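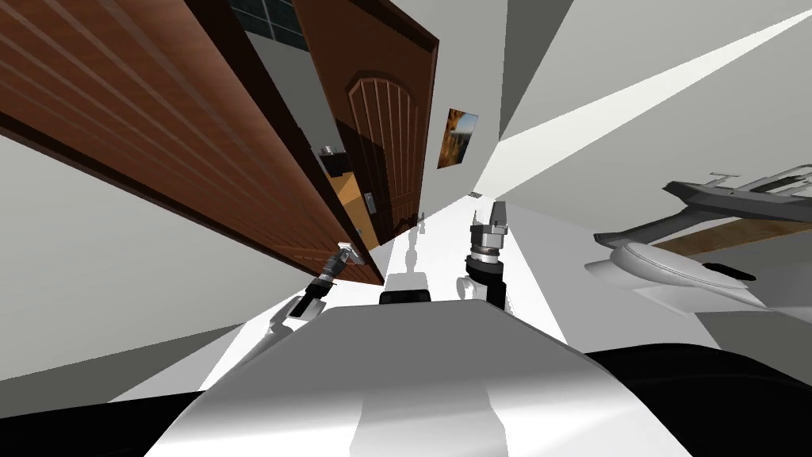 Both arms up near the doors in our simulated house, April 2022.

We've finally started the big gripper comparison at Mamska! I've been itching to get going. It's the Gurkenis fingers against the Andell pair, 500 runs each, all in simulation for now, with doors and knobs as the main jobs. We're 46 runs into the first lot and I'm already arguing with people over lunch (mostly about finger width, and whether the wrist camera sits too low).

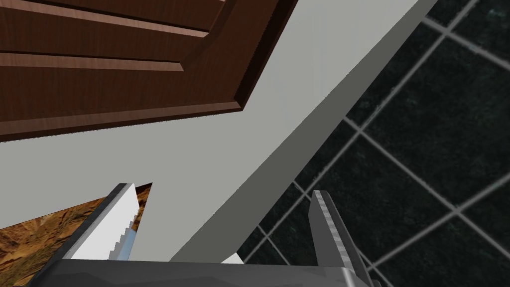 Lauri Kuusisto reckons we should sort out the controller before blaming any fingers, and he'd happily swap in the Kokkonen one tomorrow. I'd like to get to 100 runs first, then change one thing at a time. Knobs are the bit I'm keenest on, as a round one

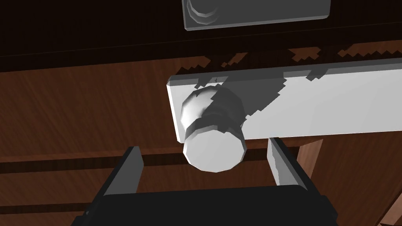
asks a lot more of two flat fingers than a handle does. Homa Kazemi is keeping the scores, and we hope to share the lot in July.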